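Can a robot clean your room yet?

Short answer: nope. Longer answer: sort of, a little bit, if your room is the size of a table.

Robots are already great at some jobs. Jobs that never change. A factory arm can put the same screw in the same hole 2000 times and not get bored. Some vacuums bump around the carpet on their own. Easy-ish stuff!

Your bedroom is different. Socks under the bed. A book on top of a sweater on top of another book. You look and you just know what goes where. A robot has to work all of it out - what is that thing, can I pick it up, how hard do I squeeze, where does it live.

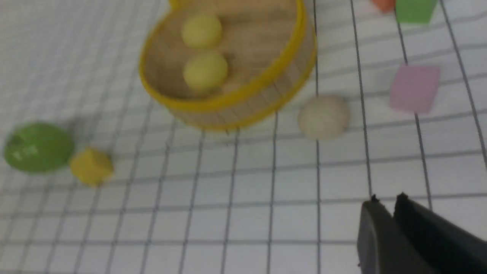

Tidying up is really lots of tiny jobs stuck together. Find it, reach it, grab it, carry it, let go. So people who build robots start small, with blocks and balls and a box to put them in. Two yellow balls in the round box, a cream one still on the paper right beside it. You'd scoop that up without thinking. For a robot its a real puzzle, becuase balls roll and cubes don't, and the two black fingers have to come down in just the right spot. A flat thing like the green disc is trickier again. Try picking a coin up off the floor with mittens on!

What about dishes? Laundry? Robots have folded towels and loaded dishwashers, yes. Mostly slowly, and mostly with people close by to help. Wet plates are slippery. T-shirts flop into a new shape every time you touch them.

And shops? Same sort of trouble. Moving boxes that are all alike - pretty good. Filling a shelf with 500 different things, some squashy, some breakable - much harder.

Try it yourself: use only your thumb and one finger, on one hand. Close one eye. Now put 10 toys in a box. Slow, right?

So for now the socks are still your job. Sorry.

Written by Elsie Haslam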